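The Water at Metmont

The letter offered me 2,000 dollars a month for life, and all I had to do was drink from a well.

I read it twice at the kitchen table. It came from the Zevach Foundation, which I had never heard of, and it said my late aunt had been a member in good standing. My aunt had never been a member of anything. She returned library books by mail so she wouldn't have to talk to the librarian.

I drove up to Metmont on Friday anyway. I wanted to see what kind of people wrote a letter like that.

The office was on the second floor, over a dentist. I had expected candles, maybe a harp. What I got was a young man with a clipboard who asked me to wait, and then an older man in a good sweater who shook my hand for too long.
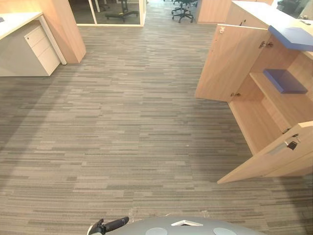

"Zulkifli Chong," he said. "Your aunt spoke of you."

"What did she say?"

"That you'd want to see the paperwork."

It was a fair guess about anyone. I told him so, and he smiled as if I'd passed a test. I don't like being smiled at that way. I sold used cars for nine years and I know what it's for.

He told me the well had been dug by a family called Msimang, long before the town, and that the water let a person hear one true thing about their own life. Just one. After that it was water. The money was a kind of thank-you, he said, for writing the true thing down and giving it to the Foundation.

"And what do you do with it?"

"We keep it."

"You pay people two thousand a month for a sentence, and you keep it in a drawer."

"We have 947 of them," he said. "They take up very little room."

I asked how many people had tried the water and heard nothing. He said 1,069 had come through in all, so I could do the math. I could, and I didn't care for it. A crook would have told me it worked every time. Then again, a good crook would know I'd think that.

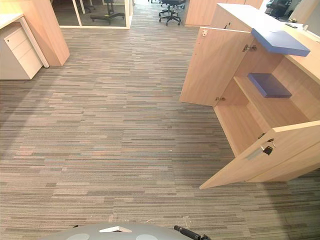
Take the money, my sister said when I called her from the parking lot. She said it was one glass of water, and if they wanted to buy a sentence off me they were the first people who ever had. I said nobody hands out money for nothing. She said Aunt Rose had paid off her house somehow, hadn't she, on a part-time job at the Itmont post office, and had I never wondered about that?

I had wondered. I'd decided it was coupons.

"Ask them what hers says," my sister said, and hung up.

So I went back upstairs and asked. Chong said he couldn't show me. He said it was 400 words long, the longest they had, because she'd argued with the first line all the way down the page.

That bothered me. It was the only thing he'd said all day that sounded like her.

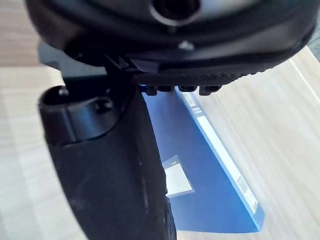
He poured the glass himself, from a plain pitcher, and set it on a paper napkin. I held it up to the window. I smelled it. I asked if he'd take a sip first and he did, without any fuss, and handed it back.

"Did you hear anything?" I said.

"Mine was years ago."

"What was it?"

He thought about that for a while. Down below, the dentist's drill started up.

"That my brother wasn't lying," he said.

I put the glass down and told him I needed a day to think. He said that was fine, people often did, and he folded a clean napkin over the top to keep the dust out. The young man with the clipboard wrote something and wouldn't let me see what.

I got as far as the gas station at the edge of town. I sat at the pump with the engine off and tried to work out what I'd say about it later, how I'd tell it at dinner, the old man and the sweater and the well. I had most of it. I had the laugh lines.

Then I turned the car around, and on the way back I practiced saying that I only wanted to see the paperwork.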